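Search tips... Go

Keeping the fridge door and its rubber in good order
February 13, 2021, by Canpolat household pages

A tall fridge loses its cold mostly at the door. Once a month I wash the rubber seal with 300 ml of warm water and a little washing-up liquid, then I dry it well with an old tea towel. Open the door by its edge and do the folds last — crumbs like to stay there.
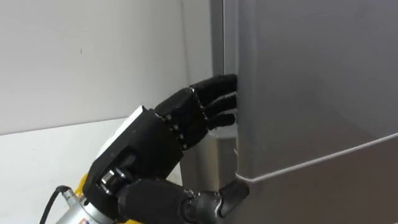 Reader Tanari wrote that bicarbonate works better than washing-up liquid on grey spots, but that one must rinse twice or the rubber becomes dull. I tried it in April and I agree about the rinsing.

Finger marks on the outside are another matter. Use a soft cloth, almost dry, and wipe in the direction of the brushing.
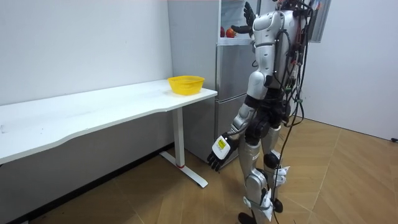 For the inside, begin with the top and go down, so the drops fall on what is still dirty. Take out the shelves one by one. If your fridge stands on a light herringbone wood floor like this one, put down a towel first, as water goes quickly between the pieces.

Contact: Canpolat, Ullach | Copyright 2021 | Back to top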